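15 May 2023

Folding day, and I'm still on about the blue things. The plan was to get everything off the bed before tea, so naturally I spent ages on one T-shirt. The bed's the best place for it, nice and big with the sheet pulled smooth, much better than my wobbly table at home!

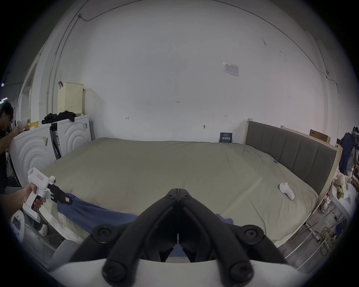
Mereana Doolan reckons I should give up on folding and roll the lot, as she's done since December and her drawers at Ponby shut first time. Well, maybe. I like a flat pile though (always have) and I wasn't going to be talked out of it, so on I went, sleeve in, hem pulled tight.
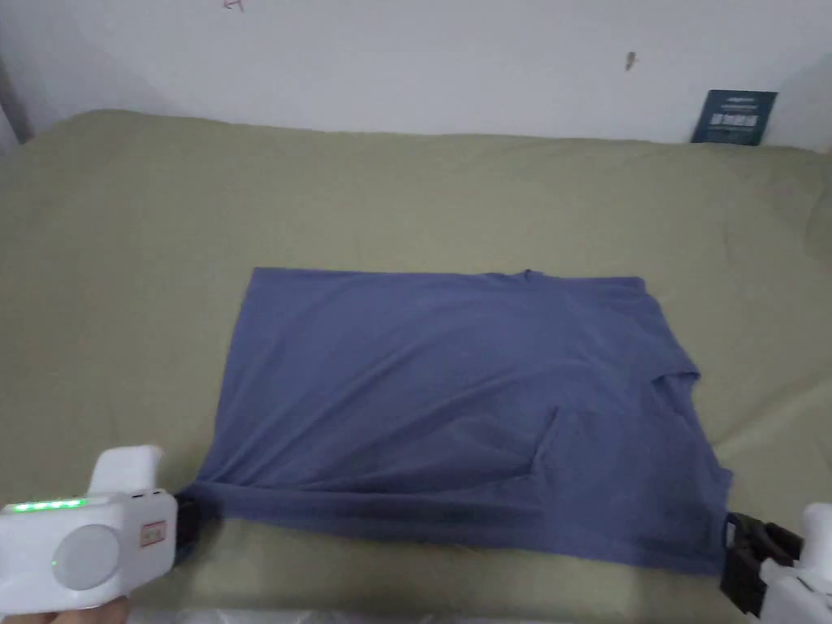 Blue T-shirt, one sleeve in

Not shop standard, but I was quite pleased with it. Creases and all! The long twisty bit of blue was another matter, I can never decide which way those want to go.
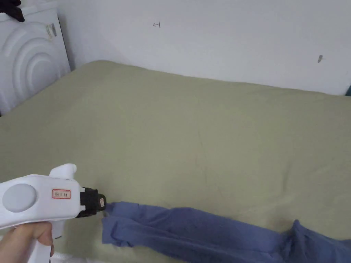

Still all rumpled

Must get more pegs. Soup for tea, bed by ten.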